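Call for Participants: Study on Privacy Settings and Personal Data in Social Apps

Posted Tuesday, November 8, 2022 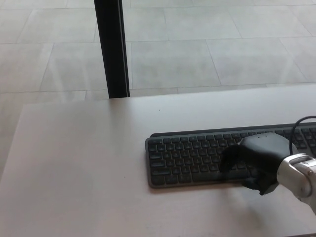 The Mellcombe Institute for Digital Policy invites adults who use social networking services to take part in a study of how people read, change and understand their privacy settings. The study is directed by Dr. Hauwa Okonkwo and is carried out at the Institute's offices in Skenness.

Participants will attend two sessions of 90 minutes each. In the first session, participants will adjust the account settings of Grimero, a test network built for this study, and answer written questions about which information the service may share with advertisers. The second session consists of an individual interview and takes place 13 days later. No access to participants' own accounts will be requested at any time.

Eligibility

Applicants must be 24 years of age or older, must have held at least one social media account for the past year, and must be able to read and write in English. Employees of social media or advertising companies are not eligible.

Places and payment

There are 30 places available. Participants receive $60 on completion of both sessions. Travel within the county is reimbursed on presentation of receipts.

Handling of data

Responses are stored under a code number and will be deleted in June. Participants may withdraw at any point before the second session and will be paid for the time attended.

How to apply

Applications should be addressed to Marilou Espiritu, Study Coordinator, Room 1336, Buenaventura Building, Skenness. Please quote "Settings Study" and state your age and the services you use. Applicants will be notified in writing.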